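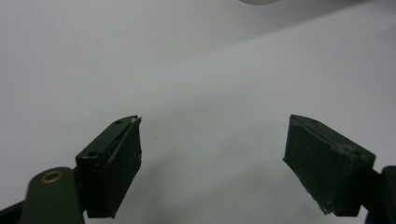 Where we're at with the Sinby hall repaint: January report

Search this site
Enter keywords
Go

Hi all, and thanks again for the grant, we've been spending it!

The main room is done. Two coats on every wall, and I'm still finding paint behind my ears. We went with the pale colour in the end (I know some of you were keen on the green) and the room feels so much bigger for it. The kitchen is half finished. The plaster behind the old cupboards was in worse shape than we'd hoped, so Kontogiannis came back to patch it and we lost 3 weeks there.

Money: we've got $158 left in the paint line, enough for the hallway if I'm careful with the trim. The plastering ran over, but I've covered that out of the contingency you approved.

Bookings are picking up too, 21 for the month, mostly dance classes and one very loud birthday. Irén Tóth has moved her choir back in and says the echo is dreadful, so curtains are next on my list. I'm getting a price from Dellon and will send it through before I order anything.

Still to do: hallway, toilets, back door (sticks terribly).

Comments (2)

Marg: Looks lovely, but when is the heater getting fixed?

Pete W: I've got a spare ladder if you need one for the hallway.

Recent items
Hall hire rates
Spring plant swap
Parking on Dellon Street side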